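How Cut Flowers Drink

A flower in a garden has roots. The roots pull water out of the soil and the stem carries it up to the leaves and petals. A flower in a vase has no roots at all, but it can still drink, and it can go on drinking for days.

Tiny tubes

Inside every flower stem are very thin tubes. They run from the bottom of the stem to the top, like a bundle of drinking straws. The tubes are called xylem. You say it ZY-lum. Most of them are too narrow to see without a microscope, but you can see where they are in a stick of celery. Celery is a leaf stalk, and its strings run right beside its tubes.

How does the water get up there? There is no pump and no heart. The leaves and petals have tiny holes in them, and water leaves through these holes as a gas. When water leaves at the top, more water is pulled up behind it. Water sticks to itself, so it moves up the tube like one long chain.

On a warm day, or next to a heater, water leaves the petals faster. The flower has to drink faster to keep up. If it can't keep up, it droops.

Why florists cut the stems again

If you go to a flower shop, you may see the florist snip a little off the bottom of every stem before putting it in water. The stems were already cut at the farm, but while a stem is out of water, air gets into the ends of the tubes. A bubble of air can break the chain of water. Cutting off the end takes away the blocked part.

Many florists cut at a slant. A slanted end can't sit flat on the bottom of the vase, so there is always room for water to get in.

They also pull off any leaves that would be under the water. Leaves in water go soft and rot. Rotting leaves feed bacteria, which are living things too small to see. When there are a lot of bacteria, the water turns cloudy and starts to smell, and the tubes get clogged.

What is in the little packet?

A bunch of flowers often comes with a small packet of powder. This is flower food. It usually has sugar in it, which helps buds open. It has something sour, which helps water move up the stem. It also has something that slows down bacteria. Do not taste it. It is for flowers only.

Sugar by itself is not a good flower food. Bacteria like sugar too.

Try it: change the color of a flower

You will need:
3 white carnations
3 glasses of water
Food coloring in two colors
Scissors, and a grown-up to use them

1. Put plenty of food coloring in two of the glasses, one color in each. Leave the last glass plain.
2. Ask the grown-up to cut the end off each stem.
3. Put one carnation in each glass.
4. Look at them before bed and again in the morning. Write down or draw what you see.

The color should show first at the edges of the petals, where the tubes end. Some flowers take a whole day. The flower in plain water is there so you have something to compare the others with.

When Darcy Ross tried this with her class one February, they put one glass on a sunny windowsill and another in a cool hallway. You can do that too. Use the same color in both glasses, and see which flower changes first.

Do all flowers drink the same amount?

No. Hydrangeas have big heads made of many small flowers, and they are very thirsty. Tulips keep growing after they are cut, so they may be taller at the end of the week than at the start. Daffodils let out a slimy sap that can harm other flowers, so it is best to give them a vase of their own for the first few hours.

Words to know

Xylem: the tubes that carry water up a plant.
Sap: the liquid inside a plant.
Bacteria: very small living things. Some are helpful and some are not.
Transpiration: water leaving a plant as a gas, mostly through its leaves. 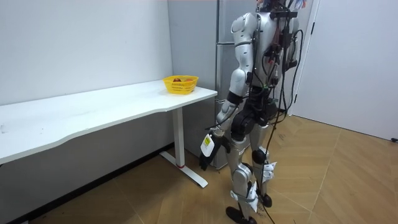
Wilt: to droop from not having enough water.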